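The Big Gray Bin: sorting week at Jundilside

Hi all! I promised Tùng Kiều I'd get this gallery page up before the weekend, so I'm starting it with one picture and adding more as I go through the folder (139 of them, and half are my thumb).

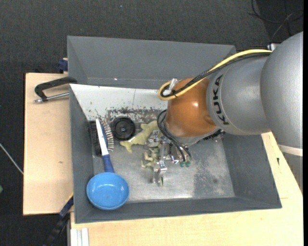 The gray bin on its pale boards, with things still in it. Look at the scuffs on that floor!

I've gotten weirdly fond of this bin. It's big, it's scratched to bits, and there's a dark worn patch on the right side that I keep wanting to scrub. Iolo James says leave it alone, it's got character, and I suppose he's right (don't tell him). The boards sit straight on the charcoal carpet, and I like how the pale wood looks against it.

Next up will be the shelves in the Allen room, then the labels we made for the Rilero boxes. If you took any pictures of your own, send them over and I'll add them with your name!

Page started Thursday, November 2, 2023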